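Boletim técnico Gomeo – março

Copos de papel na copa: gramagem, revestimento e recolha

Os copos de papel de parede simples são fabricados em cartolina revestida numa das faces. O revestimento impede a migração do líquido para a fibra, mas dificulta a separação na repolpagem. Por essa razão, os copos usados nas instalações de Namley deixam de seguir no contentor azul e passam a ter circuito próprio.

A partir de abril, a copa do piso 2 recebe caixas Castaño de 500 unidades, em substituição das caixas de 1000. A alteração reduz o tempo de armazenamento – a cartolina absorve humidade ambiente e perde rigidez no rebordo. As caixas abertas devem ser mantidas na prateleira superior, com a manga de plástico fechada.

Garrafas e latas são recolhidas em separado e não devem ser deixadas dentro dos copos.

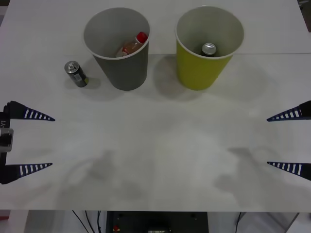

Procedimento de recolha

Os copos são esvaziados, empilhados por diâmetro e colocados na coluna de recolha, com capacidade para 700 unidades. As tampas de plástico seguem para o contentor amarelo. Guardanapos e paus de madeira vão para o indiferenciado.

A coluna é recolhida pela Plornovberg às 7h30. Os sacos entregues depois dessa hora aguardam a recolha seguinte no armazém do rés do chão.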